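Notebook entry, 17/02/2022
Gripper comparison, guest room setup
Entered by Kai Reinholz

Purpose. To compare the two candidate parallel grippers, the Jurness and the Nerkon, on the floor-level part of the room tidying task, before the arm mounting height is fixed for the May review. The earlier bench results were obtained on a flat table at elbow height and are of limited use for items lying on carpet.

Configuration. Both arms run from the Wunderlich controller with firmware unchanged since the last entry. Teleoperation only; no learned policy was used. The same gripper type was fitted to the left and right arms for each block, and the two types were exchanged at the midpoint of the session. Closing force was set to the same nominal value for both. The head camera was left at its steepest downward tilt, as agreed with the perception group.

Items. Lightweight litter placed on the carpet, to be picked up and released into the lined trash bin. The left arm steadies the bin at its rim while the right arm collects. Operators were instructed to approach each item from above and to abandon an attempt after 28 seconds. 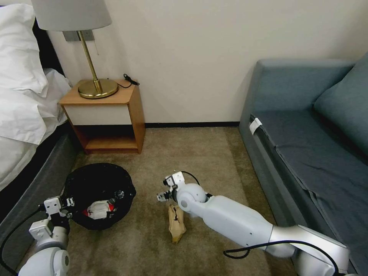

A total of 171 attempts were logged across the two blocks. The Jurness fingers are shorter and stiffer, and operators found them easier to place. Their weakness is close to the floor: the finger tips meet the carpet before the jaws are properly around a flat item, and the wrist must then be lifted and brought in again. The Nerkon fingers reach lower and tolerate a poor approach angle, but they deflect sideways under load. Twice a bag was gripped by a single fold and lost on the way to the bin.

Holding the bin liner was a separate difficulty. With the Nerkon pair, the left gripper crept along the plastic whenever the operator's hand drifted, and the liner was pulled partly down into the bin on several attempts. These were recorded as faults even where the item was delivered. The Jurness pair held the liner well – the finger pads should be given the credit for this, and the same pads could be tried on the Nerkon fingers before any conclusion is drawn.

Controller. Command delay was steady for most of the session. One interruption occurred at attempt 115 of the running log when the right arm reported a joint limit near full forward reach. The arm was returned to its rest position and the attempt was repeated. The mounting height is the likely cause, as the shoulder has little range left when the gripper is at carpet level.

Open items:
Order a spare set of finger pads from Valtuvix, part 515.
Repeat the Nerkon block with the new pads and the same operators.
Lower the arm mount by one hole position and check the reach to the nightstand top afterward.
Secure the wrist cables closer to the housing on both arms.
Copy the fault codes into the shared sheet; the liner faults still need a code of their own.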